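Lobo Tabletop Manipulation Set

By Braltevbridge

Simulation package for hand and gripper research
Current release: 2 Sep 2018
Status: available to labs and classrooms

Overview

Lobo is a ready-made simulated tabletop for people who study how robots pick things up, turn them over and put them down again. It grew out of our own research, where we kept rebuilding the same table and the same few household objects every time one of us had a new idea about grasping. After a while it seemed kinder to everybody to build the table once, build it properly, and share it.

You get the table, the objects, the robot models, a set of starting positions and the scoring scripts we use ourselves. If you already have a learning method you like, Lobo gives you a fair place to try it out. If you don't have one yet, the package comes with Zarach, our own method for recovering fallen objects, and you are very welcome to start from that and improve on it (please do, and please write to us when you have).

What the fallen-mug task is for

Most pick-up tests begin with the object standing nicely upright, and that is a perfectly good place to begin. Real kitchens are messier. A mug gets knocked over, rolls until its handle stops it, and ends up with its mouth pointing wherever it likes. A gripper coming straight down on a smooth, curved side has very little to hold on to, and the handle may be up in the air or tucked out of reach.

We wanted a task that rewards a robot for finding a better way in. In Zarach, the planner looks at each surface of the object it could reach, including the inside ones, and gives every possible contact a score for how steady it is likely to be. The inside of a rim often scores surprisingly well, and so a good share of the approaches it proposes put a finger into the opening of the cup before anything else happens.
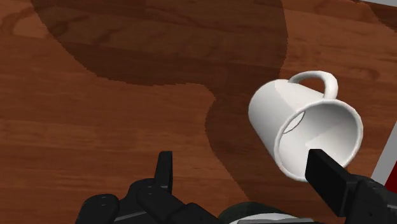 Choosing that first touch carefully matters a great deal to what follows. When the contact is too shallow, the finger tends to slip off the rim as soon as the arm lifts. When it is too deep, the pad meets the far end of the cup and pushes the whole thing along the table. Zarach treats the depth as something to be learned along with the angle, and it is allowed to stop and try again if the forces look wrong in the first moments after contact.

How well it works

We ran 536 trials of the fallen-mug task, each with a new starting position. With the contact scoring switched on, the mug was set upright in almost 19 trials out of every 20 - a good deal better than we had dared to hope when we began. Most of the failures came when the handle lay flat on the table and got in the way of the turn. We have left those starting positions in the package, as they are the ones we learn the most from.

Please bear in mind that these are results from simulation. Friction in particular is kinder in a computer than it is on a real table, and a glossy mug is a slippery thing. Our partners at Tustska are helping us compare the simulated contacts with measured ones, and we will add those numbers to this page when we are happy with them.

What comes in the package

Tabletop with wood-grain surface and adjustable lighting
Plain white mug model, with inside surfaces modeled for contact
Gripper and jointed hand models, both ready to use
Starting positions for all 536 trials
Zarach planner, with trained weights and training scripts
Scoring scripts and a plain-language user guide

What you will need

Lobo runs on an ordinary desktop computer with a reasonably recent graphics card. Training Zarach from the beginning takes us 2 days on a single machine, though running the trained version is quick and will happily go on in the background while you get on with something else.

Licenses and support

A lab license covers everyone in one research group. The classroom license is the same package with a shorter guide and a set of exercises for students who are new to simulation. Either kind includes updates through the next full release, along with help by email from the people who wrote the code.

To request a license or a trial copy, use the contact form and tell us a little about what you are working on. We read every message, and we do enjoy hearing about it.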